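Visit report: robotics class open day at Forau
Friday, March 22, 2024

The robotics course at Forau opened its workshop to visitors this spring, and our club took the bus up from Lund Street to see it. We were a group of nine, mostly parents and two teachers from the middle school. The doors opened at 10 and we stayed until the afternoon session let out.

The course is in its second year. It began in January with a new group of students, split into teams of six, and each team picks one project and keeps it until the end of the term. There are no lectures after the first few weeks. Students sign in, take their kit from the shelf and work.

We spent the first hour with the Skalent team, who are building a small wheeled cart that follows a line through a model warehouse. The cart was having trouble with a sharp left turn. The students had printed out the motor readings and were going through them with a pencil. We were allowed to try the controls on last year's cart, which is slower but very forgiving.

Next door is the Sakum project, and this is where most of our questions came up. The team wants a robot to learn ordinary handling jobs from people: picking up a jar, moving it, putting a rubber band around it. A student does the job by hand with a pair of grippers, and the recordings are used later for training. Their goal for the term is 400 good recordings. A recording with a slip or a long pause in it gets thrown out, so the real amount of work is larger than that.

Handling glass is harder than it sounds. Both sides have to close at the same pace or the jar slides. The team keeps a notebook for the grippers as well, with a page for the finger pads and a page for the joints — the pads are the part they talk about most.

Lunch was soup and bread in the hallway. Parking is tight and the side lot is closed to visitors, so take the bus if you can. The next open day will be announced on the course page, and groups should write ahead.
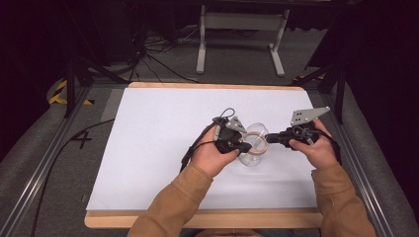

The Sakum project: grippers and the work they are used for. 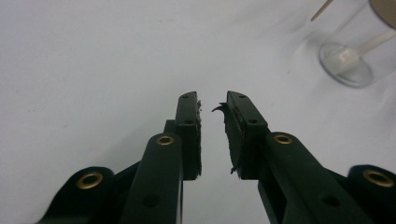

Filed under: Visits and Open Days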